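Why Does Everybody Put Ketchup on Everything? My Food Habits Project

By Tariq Warraich
Social Studies elective, taught by Ineke Vandenberghe

How I picked this

My first idea was a history of school lunches, which got way too big way too fast. Then one night in February I watched my little cousin put ketchup on a pancake (a pancake!) and I knew I had my topic. I wanted to find out when people decide they like a condiment, and whether they ever change their minds. I also wanted an excuse to ask my relatives nosy questions about dinner, which I already do for free.

What I did

I asked 17 people to fill out a short survey. Some were from my class, some were family, and a few were neighbors on our street. There were 5 questions, and the last one was just "tell me a story about a sauce." That one was Ms. Vandenberghe's suggestion and it was by far the best part. People who gave one-word answers to everything else suddenly wrote a whole page.

I also sat in the kitchen at my aunt's place on a Saturday and wrote down what got passed around at lunch. I tried to be sneaky about it but I'm not a sneaky person, so after ten minutes everyone was performing for me. My uncle asked for the mustard three times and he doesn't even like mustard. I left that lunch out of my results.

What I found

Most people said they liked ketchup before they could remember liking anything else. Hot sauce was different! Almost everyone who loves it could name the exact meal where it started, and usually the person who dared them. My neighbor's story was about a camping trip and a bottle with no label, and I still think about it.

The other thing that surprised me was how loyal people are to the way things were done at home. If your family kept the ketchup in the fridge, then people who keep it in the cupboard are basically criminals. Two of my classmates argued about this for most of a lunch period and I got no other data from them that day.

Changing your mind was rare. Only three people said they had gone off a sauce they used to love, and all three blamed getting sick after eating it. I found that kind of sad for the sauces.

Play food

I added this section late. Several people brought up toy kitchens when I asked about their earliest food memories, and I hadn't planned for that at all. My sister remembers serving pretend fries to our grandmother, who had to say they needed salt every single time. I think pretend meals might be where some of our table manners come from, but I'd need to talk to actual little kids to say more.

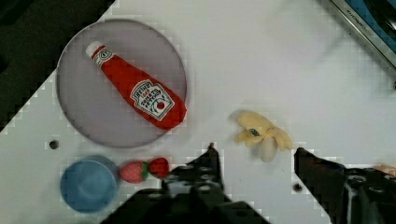
Fig. 1. Toy ketchup bottle on a plate, with a light blue bowl.

What I'd do differently

I'd ask more people, obviously. I'd also split up "like" and "eat," because my dad eats relish constantly and says he hates it. And I'd start typing up the stories earlier, since some of the handwriting was rough and I had to go back and ask what words were. One of them was "horseradish." I had it down as "horse radio" for a week.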